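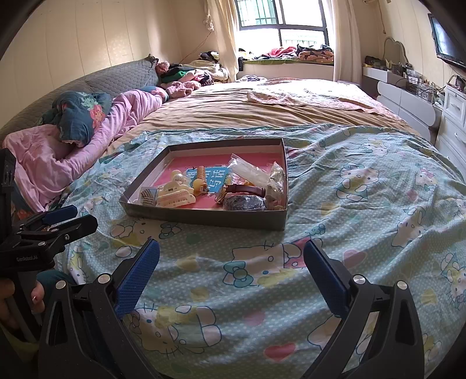

Posted 22 May 2023 by Okafor
3 min read

Vokon, the gripper so far

I started building Vokon in January on a corner of a workbench at Trernetari, the shared shop where I pay for a shelf and use two and a half of them. It's a hand-held gripper: two fingers, a handle, and a lot of opinions about what it will and won't pick up. The plan is to get the hand right before I hang it on an arm, mostly so I can blame myself and leave the motors out of it.

A gallery, then, with the usual grumbling. Click through if you only came for the hardware.

The fingers
Black plastic, with blue textured pads on the inner faces. These are version 4. Version 1 closed beautifully and would not open. Version 2 opened. I'd rather not discuss version 3, which is still in a drawer at the shop with a note on it.

The screws
Two silver round heads near the top of the finger bodies. I keep meaning to switch to something that sits flush, and I keep finding more of these in my pockets.

The pads
The texture does most of the work. My first pads were smooth and had all the grip of a wet fish. The blue was what the shop had left on the roll.

The test tray
Gray box, pink base, set on the bed. Hair clips, an orange spiral hair tie, a wristwatch with a brown strap, a blue card, a couple of small plastic bags. I used to practice on foam cubes. Any gripper can pick up a foam cube. Flat card is the one I lose sleep over, and plastic bags come a close second.

The hair clips
Claw clip, bow, and a little patterned rectangle. The bow is my favorite because there's no sensible place to hold it, and after 210 practice grabs I've tried most of the silly ones.

The bed
Hello Kitty sheet, for those keeping track of lab standards. A bed is kinder than a bench when things get dropped, and things get dropped.

What it cost
Around 400 dollars in parts, if you count the plastic I turned into spaghetti. I was told at the shop that I could have bought one. Yes, thank you.

Next up is a lighter handle, then a stiffer spring, then probably version 5 of the fingers, which I have already promised myself I won't print before the weekend.

Recent posts
Vokon gets a handle (and then a second handle)
Festeo, my line-following cart, and the rug it can't follow
Sorting the screw bin at Trernetari
Three springs, all wrong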